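Gallery: planning the second bench

When we began saving for a second pair of arms at Mindeck, I promised everyone who had chipped in that I would put up a page showing the sort of work the money is meant to go towards, so do put the kettle on – I do tend to go on a bit. The quote from Niver came to 2,097 pounds for the pair, and Rostami wanted another 381 for rail, brackets and power supplies, and it took me most of a Monday evening to understand which of those we could leave until April. 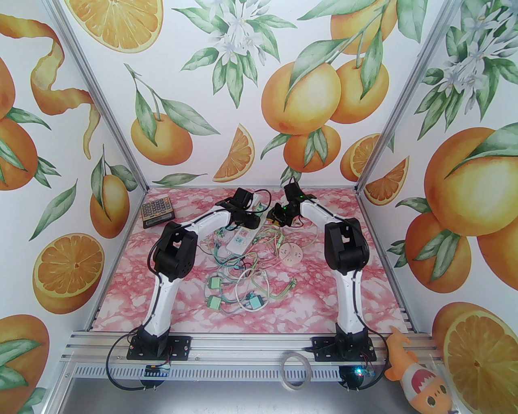 Sorting electrical odds and ends: a power strip, a round socket, little green connectors and plenty of thin wire, with both arms reaching to the back.

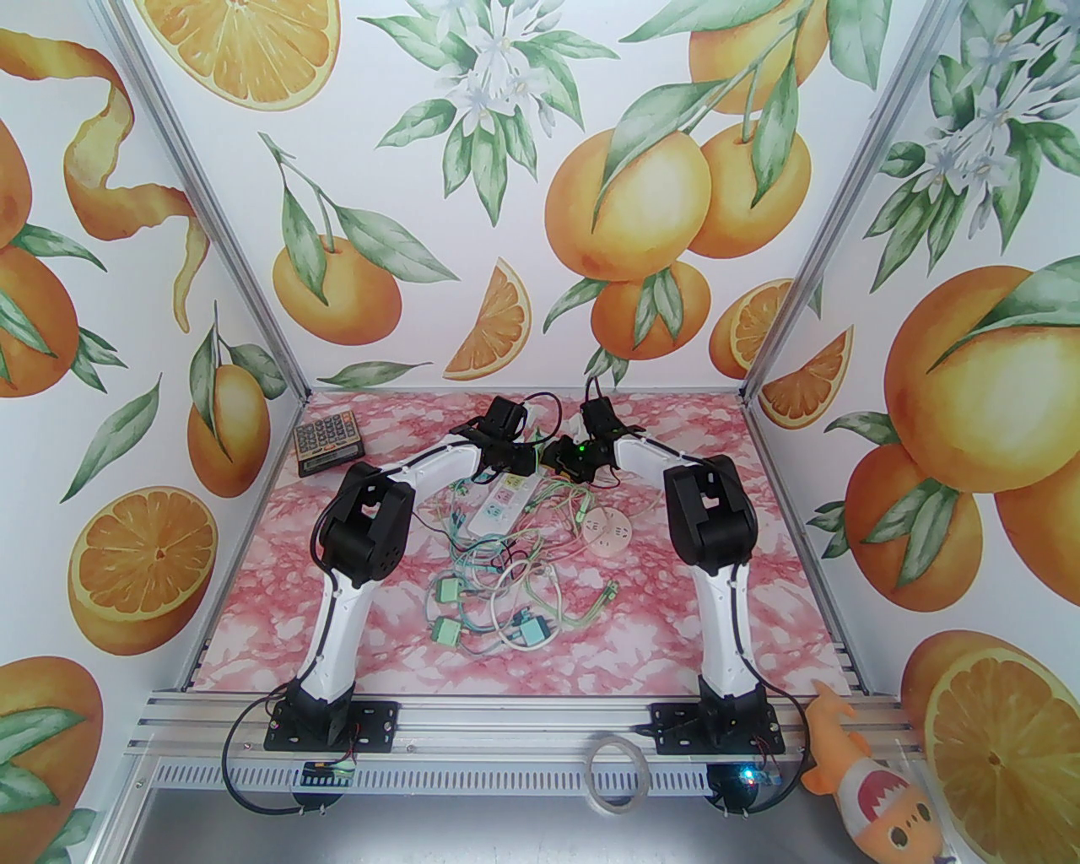

The same bench and the same tangle, and our orange shark down in the corner.

If you are drawing up a budget of your own, please put in a line for cables and spare grippers before you do anything else (I forgot both the first time round, and had to go back and ask for more, which was embarrassing but everyone was very kind). We have set aside some 43 pounds a month for wear and tear, and Fluller have offered us a trade price on fixings if we order everything together. I would also measure your doorway. Ours is narrow, and the new bench will have to come in as two halves and be bolted up inside.

The full list of parts and prices is on the noticeboard, and I'll bring a copy to the next open evening for anybody who would like to go through it with me.

Recent galleries
Open evening in the workshop
Shelving, before and after
Choosing a rail: our notes
The soldering corner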